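# Setting up the Devach sorting kit for a two-hand robot

I wrote this guide after we installed the kit at our Tarley workshop in November. The manual from Devach is correct, but it is short, and some steps come in an order that cost us one full afternoon.

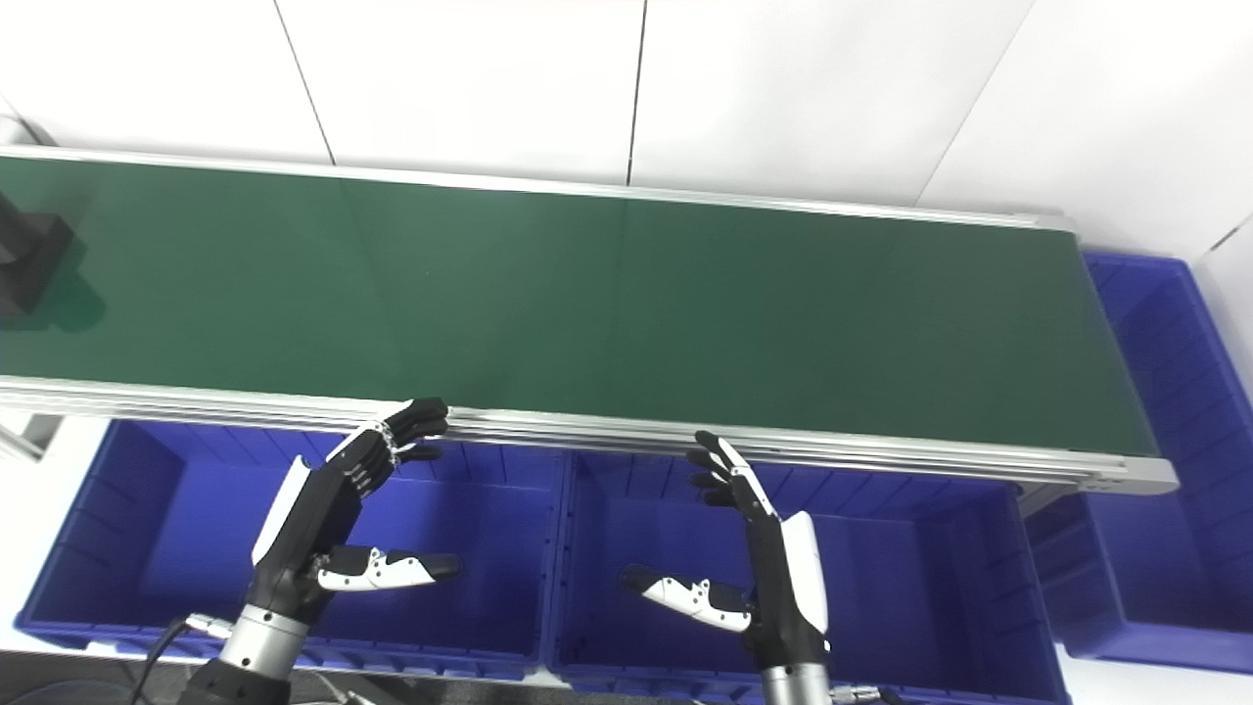
Before you start, check that the firmware on the hand controller is build 2638 or later. With an older build the fingers still move, but the grip force is not reported and the sorting program stops after the first pick.

## 1. Place the conveyor

Put the conveyor on a flat floor and adjust the feet until the belt is level. Our robot works best when the near rail is 40 cm from its chest plate. Closer than this, the elbows fold too much and the planner refuses many paths.

## 2. Place the bins

The bins go below the near rail, side by side. We use three blue ones. Write down the order from left to right – the program asks for it later and does not check it.

## 3. Fix the cables

Each wrist has a cable. Leave enough slack for a full turn of the wrist, then clip the cable to the forearm. Do not pull it tight. After clipping, turn both wrists by hand to the end of their range, with power off.

## 4. Teach the ready pose

1. Open **Poses > Ready** in the Skenard panel.
2. Bring both hands near the rail, palms facing each other.
3. Let the fingers curl a little. Straight fingers touch the rail more easily.
4. Press **Save** for the left hand, then again for the right hand. One press saves only one hand.

## 5. First run

Use one part only, and a dark one if you have it. The green belt gives good contrast with black parts. Set the belt to speed 16 and keep one hand on the stop button. If the hand closes too late, lower the speed to 14 before you change anything in the timing menu.

## What I think of the kit

The hands are good and the rail is solid. The panel is slow to load, and the bin order screen needs a better explanation. Dinesh Iyengar from support answered me the same day and sent a corrected page for step 4 – ask for it when you order.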